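Londima Building Association
Minutes of the Maintenance and Utilities Meeting, December

Called to order at 6:35 p.m. in the ground floor meeting room. Quorum confirmed. Minutes of the previous meeting were approved with one correction: under Item 4, "supply riser" should read "return riser."

1. Water consumption

The house meter shows 1,057 units of water used in the quarter. The submeters add up to less than that, and the difference is larger than in the same quarter last year. The building manager attributed part of the gap to the garage hose bibs, which are not submetered. The boiler makeup line is also unmetered. A member asked whether the gap could be a slow leak under the slab. The manager will read the house meter at 1 a.m. and again at 5 a.m. on two nights and report the readings.

2. Submeter replacement

Two quotes were received. Cerkevus quoted $443 per unit installed, with remote reading included. Benítez Plumbing quoted $418 per unit installed, with the remote reading module priced separately. Benítez has not stated whether its price covers replacement of the isolation valves. Several valves on the east side no longer close fully and would have to be changed at the same time.

Discussion followed on whether remote reading is needed. Current practice is a walk-through by the manager, who needs access to every unit. Access was refused or missed in several units last quarter and those bills were estimated.

Motion: to request a revised quote from Benítez that includes valves and reading modules, and to hold the Cerkevus quote open until the next meeting. Seconded. Carried, one abstention.

3. Hot water recirculation

Residents on the top floor continue to report long waits for hot water in the morning. The return temperature at the mechanical room was logged at 102 degrees Fahrenheit at 6 a.m., below the set target. The balancing valve on the west return was found nearly closed and has been opened two turns. No further adjustment until a full week of readings is available. The pump timer was also found to be an hour behind and was reset.

4. Spare parts

The stock of washers, cartridges and aerators in the mechanical room is not labeled by faucet model. Parts for the old Fliteck shower valves are mixed with the current ones, and the wrong cartridge was installed twice this fall. The manager will sort the small parts into divided storage boxes, one box per fixture type, with a printed list taped inside the cabinet door.
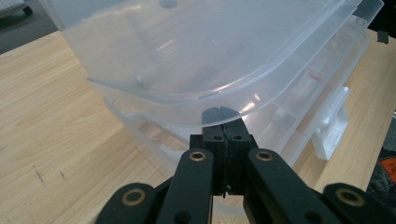
Obsolete parts will be kept until the last of the old shower valves is replaced. Purchases under the petty cash limit do not need prior approval, but receipts must be turned in within the month.

5. Annual shutoff

The building shutoff for the main valve inspection will run from 9 a.m. to around 2 p.m. Notice will be posted in the lobby and by the mailboxes at least a week ahead. Residents should run the cold tap first when service returns and clean the aerators if flow is weak. The laundry room will be closed for the full day.

6. Other business

A request to add a drain pan under the second floor water heater was referred to the manager for pricing. The question of pipe insulation in the garage was deferred.

Adjourned at 7:50 p.m.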